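Wastinar releases Porkent packing station for small-parcel dispatch

October 2, 2019 – Wastinar has released the Porkent packing station, a bench layout for businesses that pack small cartons by hand. The station consists of a square wooden table, a removable work surface and a written packing method. It is intended for dispatch rooms, stockrooms and home businesses where a full conveyor line is neither practical nor affordable. Orders opened this week through Wastinar and its distribution partner, Grecu.

The Porkent station was developed over 90 working days at Grecu's dispatch room, where staff pack mixed orders of stationery, small hardware and replacement parts. The previous benches were full-length trestle tables shared by several packers. Cartons, tape and paperwork migrated along the table during a shift, and finished cartons were regularly set down in another packer's space. The new layout gives each packer one table and one defined surface.

The work surface is a smooth light grey board that sits on the tabletop and stops short of it along the far edge, leaving a band of timber exposed. A small semicircular notch is cut into the far edge of the board. The notch gives the packer a fingerhold when the board is lifted for cleaning, and serves as a centre mark when the surface is set up again at the start of a shift.

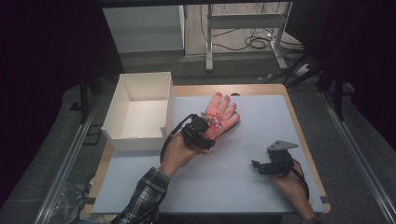
Porkent work surface with an open white carton at left.

Under the packing method supplied with the station, the open carton is placed at the left of the surface and stays there until it is filled. The centre is kept for the item being handled, and the right side for the next item or for tools. Left-handed packers may reverse the arrangement. No marking is printed on the board, and the colour was selected so that both white cartons and dark items remain easy to distinguish against it under ordinary workshop lighting.

The method has been written for lidless cartons with a stepped front wall. With a stepped wall, the packer can place an item on the carton floor from the side and check its position before the next layer is added. Conventional cartons with four full-height walls can also be used, although Wastinar recommends that these be kept to shallow sizes.

During the development period, Grecu recorded the time taken to pack a standard test order of mixed small items. The average fell from 99 seconds at the shared benches to some 90 seconds at the new station. Wastinar notes that the figures apply to one site and one type of order, and that customers should run their own comparison before changing staffing or dispatch schedules.

The board can be wiped down with a damp cloth and mild detergent. Solvent cleaners should not be used. Blades should not be drawn directly across the surface, and a separate cutting mat is advised where cartons are trimmed at the bench. The tabletop has rounded corners and requires no routine treatment other than dusting.

The first production run is limited to 200 stations. Delivery begins in late October and is expected to take up to three weeks for metropolitan addresses. The work surface may be ordered separately by customers who already have a suitable table. Replacement boards will be stocked by Grecu.

A larger version for bulky cartons, under the working name Ulance, is at the drawing stage. No release date or price has been set.

Setup sheets and the full packing method are available from Wastinar on request.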